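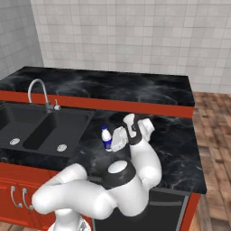
3주차 정리. 주제: 생수 가격은 어떻게 정해지나 (수요의 가격탄력성). 지난주 한계효용 부분 못 끝냈으니까 거기서 이어서 감. 물은 꼭 필요한데 싸고, 다이아몬드는 없어도 되는데 비쌈 → 총효용이랑 한계효용 구분. 검은 대리석 조리대 위에 있는 작은 플라스틱 물병, 저 정도 크기 한 병을 기준으로 잡고 계산함. 집 부엌에서는 수돗물이라는 대체재가 바로 옆에 있으니 탄력성이 큼. 등산로 꼭대기 매점이면? 대체재 없음. 같은 물인데 탄력성 완전 다름.

1. 탄력성 공식
수요량 변화율 ÷ 가격 변화율. 절댓값으로 씀. 1보다 크면 탄력적, 작으면 비탄력적. 부호 빼먹는 건 괜찮은데 분자 분모 뒤집으면 감점함.

2. 사례: 마르와트(Marwat) 매점
병당 1,000원일 때 하루 297병 판매. 가격을 14% 올림. 판매량이 몇 % 줄어야 매출이 그대로인지 각자 계산해 올것. 힌트: 14%가 아님. 단위탄력성이라고 바로 14 쓰는 사람 매년 나옴. 중간점 공식은 다음 시간에.

3. 대체재 범위
시장을 "에루스(Erus) 생수"로 잡으면 탄력적, "생수 전체"면 덜 탄력적, "마실 것 전체"면 더 비탄력적. 시장 정의에 따라 값이 달라진다는 거 꼭 적어두기. 시험에 나옴.

4. 시간
단기 < 장기. 7월에 가격 오르면 일단은 그냥 사먹음. 몇 달 지나면 정수기 들이고 텀블러 들고 다님. 휘발유도 같은 논리인데 이건 교재 그래프 참고.

5. 세금 부담 (시간 없어서 빨리 넘어감)
비탄력적인 쪽이 더 많이 부담. 법적으로 누가 내는지는 상관 없음. 그래프에서 쐐기 그려보면 바로 보임. 공급곡선 기울기도 같이 봐야 되는데 다들 수요만 그림. 둘다 그리세요.

과제: 위 2번 + 룬부홀름(Lornuvholm) 자료표에서 가격대 두 개 골라 탄력성 구하기. 풀이과정 없으면 0점. 2019년 3월 11일 수업 시작 전까지 제출, 손글씨 가능.

다음 시간: 교차탄력성, 소득탄력성. 교재 읽어 오기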